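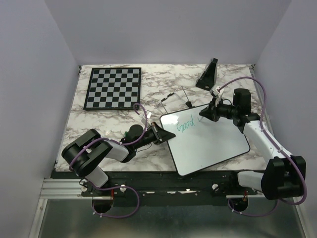
Chapter 7
When the Arm Stops Listening

I still remember the January morning when Kyung-hwa Woo called me over to her bench at Tundthorpe and asked, very politely, why her left arm had quit in the middle of a word. The pair had been taking turns writing on a whiteboard, and the controller had logged 539 clean strokes before it reported fault 1038 - lost signal at the wrist.

We blamed the software, of course, as people do, and spent a long and rather cheerful afternoon being wrong. The trouble was in the cable. Every time the elbow swung wide, a tie placed a little too close to the joint pinched it, and a conductor inside had slowly worn through.

In this chapter we'll follow that fault from first symptom to repair, and you'll learn how to leave slack at a moving joint. Before you start, please read the lockout steps in Section 7.1 - and keep your hands out of the workspace until the power is off.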